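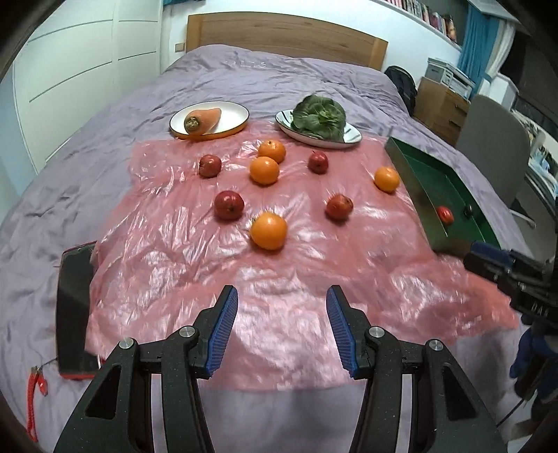 Rodica Cozma would like everyone to stop saying the method works in "any home." It works in the homes they tried, she told me twice, and she has asked for the phrase to come off the project page. When I checked last, it was still up.

Share | 41 shares | 6 comments

The page belongs to Virkonora, a research outfit in Plalstead that has spent the past year teaching a robot arm to tidy. Its method is cheap and, on paper, sensible. A person walks into a bedroom or a kitchen with a gripper in hand and does the chore. A camera on the tool records what the fingers do. Later a program learns from the recordings, and an arm fitted with the same kind of fingers is asked to repeat the job somewhere else.

The group collected 1,341 recordings this way. A good many are fruit and vegetables: apples and oranges spread over a crinkled pink sheet on a bed, a dark green tray off to the side, a carrot on one plate and something leafy on another. The bed is a hard surface to learn on, according to Oleksandra Vakulenko, who ran the collection. Duvets sag and plastic throws back glare. A model that copes with both, she argues, should find a kitchen counter easy.

Should is carrying a lot of weight there. I asked whether they had tested the bed-trained model on a counter. They had, for an afternoon, and the numbers didn't make it into the paper.

What did make it in is a headline figure. Out of the full set, 914 recordings survived filtering, and a model trained on those did better than one trained on everything. The authors take this as proof that clean data beats more data. Maybe so. But the filter was built by the same people who picked the test tasks, and the test came to 145 attempts in 6 rooms. Four of those rooms were in apartments rented by members of the group.

Trefor Parri, who reviews this sort of work and was not involved, is kinder than I am. He likes the hand-held approach because it gets data out of the lab and in among the printers and backpacks people really live with. He is less keen on the scoring. An attempt counted as a success if the object ended up in the right container within the time limit, however it got there. An apple dropped from a height into a tray scores the same as one set down gently. Anyone who has bought bruised apples will have a view on that.

Then there is the question of who is doing the clever part. When a person holds the gripper, a person decides which orange to go for first and how to come at two that are sitting close together. The model copies the motion. Whether it has picked up any of the judgment is hard to say from a success rate, and the paper doesn't really try.

We use cookies to remember your reading preferences. Accept | Manage settings

Vakulenko's answer is that a second round, begun in October, scores damage and counts drops as failures. It also uses rooms chosen by an outside group, Drulleck, with no advance visit. I asked to see early results and was told they were not ready to share. I asked if they were better or worse than the first round. "Different," she said.

Cozma was more direct. She expects the success rate to fall and thinks the paper will be better for it.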